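To: Automated Textile Handling mailing list
From: Roald Sundqvist, Evaluation Office, Westus
Date: September 29, 2023
Subject: Re: Zonier fabric handling kit - interim position before the purchase decision

Dear members,

This message answers the questions sent to the list by the Retamal site and sets out the interim position of the Evaluation Office on the Zonier kit. The kit remains under review. The three pictures come first, followed by the quoted message and our replies in the order in which the questions were asked.

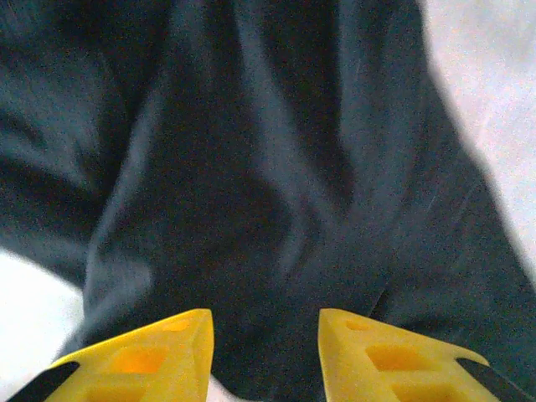
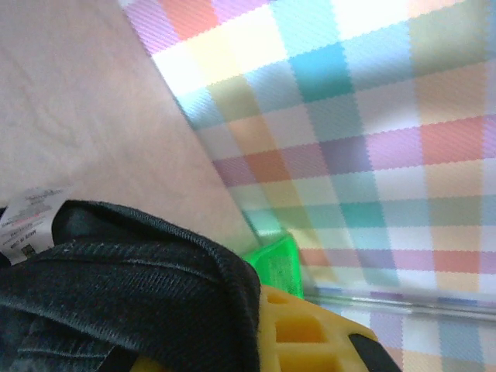
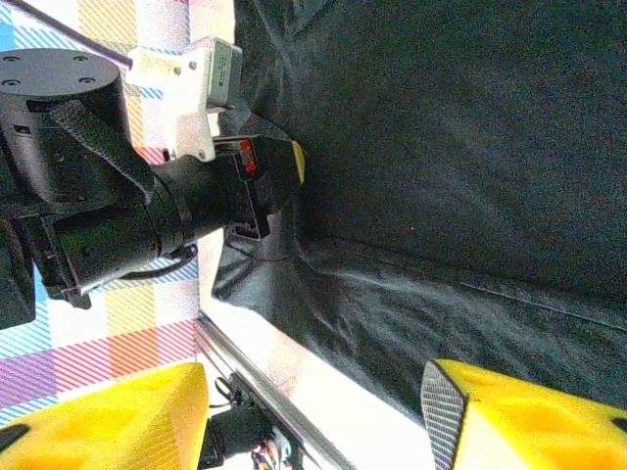 Message received from the Retamal site

> Members of the list will recall that our site asked in April for a
> common view on the Zonier kit. We have since received a revised offer
> from the reseller, Serkia, and we are required to reply to it.
>
> Before we do so, we would be grateful for the view of the Evaluation
> Office on the following points.
>
> First, are the yellow fingers suitable for dark garments, or should
> we ask for the alternative set?
>
> Second, is the wrist camera good enough to be used alone, or must we
> budget for a fixed overhead camera as well?
>
> Third, can the kit be used on a table that holds mixed goods? Most
> of our work is not single garments on a clean surface. We receive
> bags, pouches and printed cloth together.
>
> Fourth, what does the service plan cover, and is it worth the price?
>
> We would also like to know whether other sites intend to order, as
> Serkia has said that a joint order may be treated differently.
>
> With thanks,
> Operations Desk, Retamal

1. Fingers

The fingers supplied with the kit are molded in yellow with recessed pockets, as the first picture shows against dark gray cloth. For operators, the strong color is a clear benefit. The position of the tips can be read at once on a monitor, even where the folds of the cloth are close to black. We consider the standard set suitable for dark garments and see no need for Retamal to order the alternative set at this stage.

Two reservations should be recorded. The tips are broad, and a broad tip calls for a fold that stands clear of the table. Where the cloth lies flat, the operator has to approach at a lower angle than the manual suggests. The manual should be corrected on this point, and we have asked Serkia to pass the request to Zonier.

The second reservation concerns wear. We have not had the kit long enough to give an opinion on how the fingers hold up, and the figures in the sales literature should not be relied on until a site has confirmed them.

2. Wrist camera

All three pictures are wrist views. They are adequate for placing the fingers near a fold or an edge. They are less useful for reading small print. In the second picture there is a white care label beside the black fabric item, and its text cannot be made out. Sites that sort by label should therefore plan for a separate reading station and should not expect the wrist camera to do this work.

Bright areas are a further concern. In the third picture the white surface beside the black cloth has lost nearly all detail. We recommend that the exposure be set by hand for each table and that the setting be written on the job sheet. The automatic setting may be left on for demonstrations.

Our answer to the second question is that an overhead camera should be budgeted for. It need not be the model listed in the Serkia offer. Any fixed camera already supported by the control software will serve.

3. Mixed goods

This is the point on which we are least able to give a firm answer. A table such as the one in the second picture, with checked cloth, plain pinkish cloth, a black fabric item and clear and green plastic close together, is nearer to daily work at Retamal than a single garment would be. The kit is sold for cloth. The offer makes no statement on rigid items, and we have asked for one in writing.

Until that statement arrives, sites should treat rigid items as outside the intended use and remove them by hand before a run. We are aware that this adds labor. The cost should be entered in the business case - it was left out of the first draft circulated in April.

Where two arms share a table, as in the third picture, the cloth may lie within reach of both. The software allows a keep-out zone to be drawn for each arm. We ask that the zones be drawn and saved before the first run, with a copy kept by the site supervisor. Cables near the base should be included in the zone. The default zone does not cover them.

4. Service plan

The plan offered by Serkia is priced at $199 per month for each arm, with a minimum term of 11 months. It covers remote support, software updates and replacement of the finger set. It does not cover the camera, the wiring, or any bracket made or altered by the site.

The exclusion of altered brackets is a serious one. Several sites print their own parts, and under the present wording a site that does so could lose cover for the joint to which the part is fixed. We have asked that the clause be limited to the altered part itself. We advise Retamal not to sign the plan until this has been settled.

5. Joint order

Westus is prepared to take part in a joint order, subject to the two written statements requested above. Sites that wish to be included should reply to the list with the number of arms required, the type of table in use, and the name of the person who may approve the expense. An expression of interest does not bind the site.

Replies concerning price should be sent to the Evaluation Office directly and not to the list, as Serkia is a subscriber.

Roald Sundqvist
Evaluation Office, Westus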